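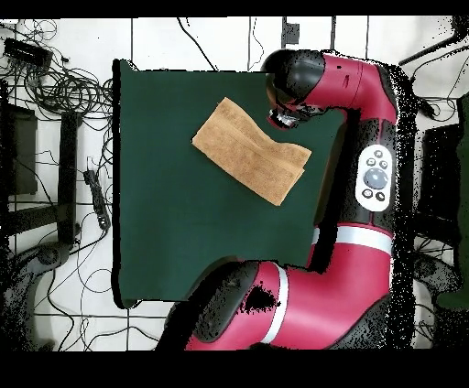

Every spring our community theater picks a season, and every spring somebody says we need another farce. Farces sell. I have been hearing this for as long as I have been hauling flats up the loading ramp at Wonham, and I have stopped believing it.

Last year's farce sold well, I grant that. It also ran over the two weekends when we always sell well, with a cast of nine who each have cousins. The season brochure calls it "our biggest hit in years." Over the whole season we sold 2,645 tickets. Take away the holiday show and the farce looks a lot like everything else we put on, including the quiet two-hander that Lovisa Söderlund directed on a bare stage and that people still bring up to me at the gas station.

My complaint is with the reasoning. We do a familiar comedy, we give it the best dates and the full poster budget, and then we point at the house and say the public has spoken. The new play gets four performances in July with the air conditioning rattling. When it draws poorly, that proves the public doesn't want new plays. I would like to see it tried the other way around once.

Clem Bolger, who has directed more door-slamming than anyone I know, told me over coffee that new work is a luxury and a company our size can't afford it. Maybe. But the rights to a well-known comedy aren't cheap either, and neither are seven working doors. Harish Pai built the set for the last one and spent close to $2,000 on lumber and hinges before paint. Lovisa's show used two chairs.

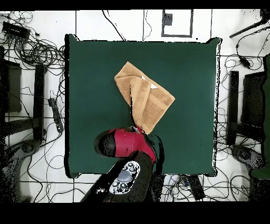
I am just as doubtful about the other camp, I should say. Kiri Baxter wants a script contest, open to anybody in the county, with the winner getting a full production. I have read for one of those. Most of what came in was a sitcom episode with the commercials taken out, and the winner was the one that offended none of the readers. A contest gives you a winner whether or not it gives you a play. If we want local writers, we could ask one or two of them to come in and hear their pages read out loud by actors, and then make them go home and fix the second act. It's slow and it doesn't look like much on a brochure.

Angharad Gough has been writing the same play about her grandmother's boarding house for six years. I have heard three versions of it in her living room. The latest one is good, and the ending finally works. It needs five actors and a staircase. We have a staircase, left over from the farce, and a house with 200 seats that sits dark most of February. I'd take my chances on that before I'd sit through another vicar in his underwear.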